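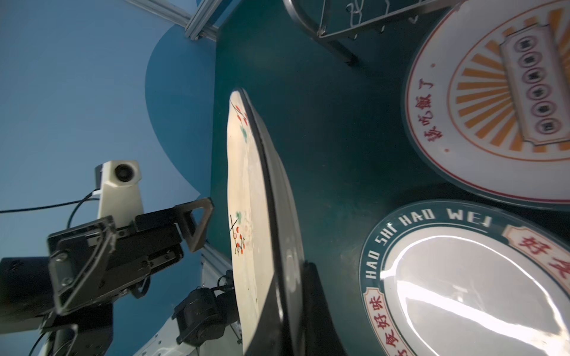 Racking plates with two arms: setup and test procedure

Loading a dish rack is a fair measure of whether a machine can do a kitchen chore yet. The objects are rigid, but they are thin, glossy and lie flat on the table, and each one has to end up on edge in a narrow slot. This page covers the procedure we use at Ludside for a two-arm cell.

1. Fix the rack position

Set the rack at the back of the table and mark its feet. Teach the slot positions from the rack itself. Do not take them from a drawing; bent wire is rarely where the drawing puts it. Repeat the check after every 500 cycles.

2. Choose the plates

Mix sizes, rim colors and patterns. A printed rim helps the detector find the edge. A dark glossy rim gives it trouble, and glare on white glaze can be read as a second edge. Include at least one oval. Leave 4 cm between plates on the first runs, then close the gaps.

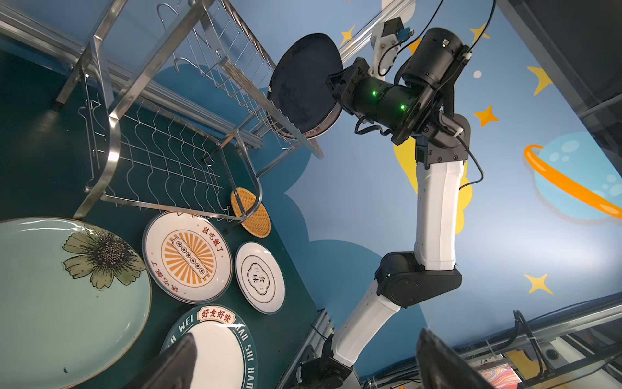 3. Set the approach to the slot

Bring the plate in edge-on above the rack and stop. Correct the tilt there, then lower at reduced speed with the force limit on. If contact comes early, back out along the same path and try the next slot. Do not let the controller push through; a plate wedged between two wires usually chips at the rim.

4. Divide the work

Give each arm its own half of the table and treat the rack as shared space. Only one gripper may be inside the rack zone at a time. Kimie Noguchi wrote the lock for this, and it cost less cycle time than we expected.
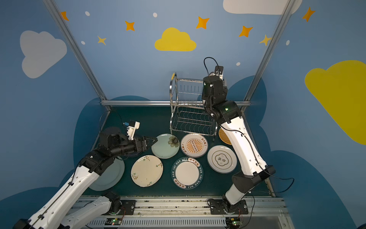 5. Score the run

Log each attempt as placed, placed after retry, or failed. In June we ran 621 attempts and kept 600 after removing the ones with a bad calibration. Most failures were at pickup, where the finger has to get under a rim lying flush with the table.

As for the chore itself: dry plates, known rack, fixed lighting, yes. A sink full of wet, stacked, greasy dishes is still a job for a person. The Stavstead cell will add bowls next, using the same scoring sheet.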